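December 12, 2020
Bead threading, two arms, planner branch

OK, back on the handoff logic today. Tomás Leitão merged his new grasp timing into Mellent last night, so I pulled it and broke my config right away (my fault, the wrist frame offset was still the June one). Fixed that, then went through 39 logged attempts to see where the near arm decides to go for the cord.

The green prism is the easy one for the cord tracker. The far gripper holds the block with the hole facing us, the cord comes down between the open near fingers, and the mask has one long strip to follow. I'm using it as the reference for the new close trigger: far gripper clamped AND cord inside the near gap for 5 frames in a row.

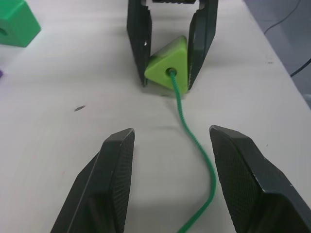

Purple star

So this one I want in the regression set! The old trigger only looked at the cord, and the cord looks great, right there inside the gap, nearer the right finger. But the far fingers are still open on either side of the star. Close and pull now and we'd drag the block along the table. I added a check on the far finger width before the near arm gets permission to move, plus a 2 second timeout so the two arms don't sit there waiting on each other forever.
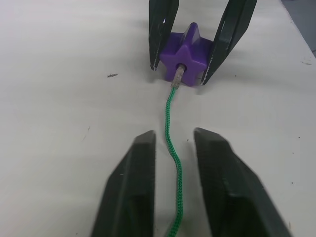
Star block, far gripper not closed yet. Planner state should be WAIT.

Still to do: the tracker loses the cord's S-bend when I drop the mask resolution, so leave it at full for now. Rerun the 3 worst logs with the width check on. Ask Tomás if the timeout belongs in Mellent or on our side.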